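Sinder pauses kitchen robot trial after grip fault

Sinder has halted part of its kitchen robot trial after one of the machines kept squeezing a cup when it had been told to let go, the company confirmed in February. It says the fault is minor and already understood. People who have followed the project may want to see more evidence before they agree.

The fault came up during a run of 100 dish-handling attempts at the company's test kitchen. According to a summary Sinder sent to customers, the robot's hand failed to open on command 18 times. On 2 of those occasions the arm began its next move with the cup still in its fingers, and a person had to hit the stop button.

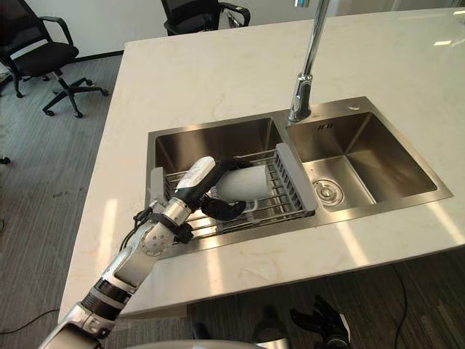 The summary calls these "delayed release events." It does not say how long the delays were, or whether any of them would have ended without someone stepping in. Asked for both figures, Sinder said it was still going through the logs.

The company blames the software that decides when an object is safely set down. The hand is supposed to open once the arm senses that something else is taking the weight. With light items, Sinder says, the change in load was too small for the system to notice, so it held on and waited.

That may well be right. But it is an odd thing to discover this late. Cups are light, and handling them was one of the first jobs Sinder advertised. Its sales material, still online at the time of writing, promises a robot that "knows when to let go."

Temitope Olaniyan, a safety engineer who reviews home machines for the consulting firm Clumetti, said the stuck grip worried her less than what came after it.

"A hand that won't open is a nuisance," she said. "An arm that moves off without checking whether the hand has opened is a design decision, and I'd like to know who signed it off."

Olaniyan said a simple check between the two steps should have caught the problem. Sinder says such a check exists and was switched off for the run to save time. It would not say who asked for that, or whether it had been off in earlier tests.
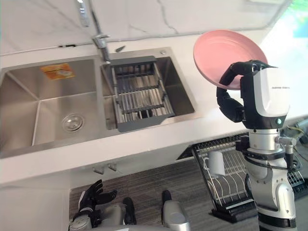 Work with plates is going on as before. Sinder argues that plates are held by the rim and released in a different way, so the same fault should not apply. It has not published any results to back that up - the summary covers cups only.

No one was hurt, and the company says there was no damage beyond a chipped cup. A software update has been written and will be tried on another 40 attempts before the cup work starts again. Olaniyan pointed out that this is less than half the length of the run that turned up the fault in the first place.

Foltora, which had agreed to take the first machines for its rental apartments, said its plans had not changed. It declined to say whether it had been told about the stop-button incidents before the summary went out.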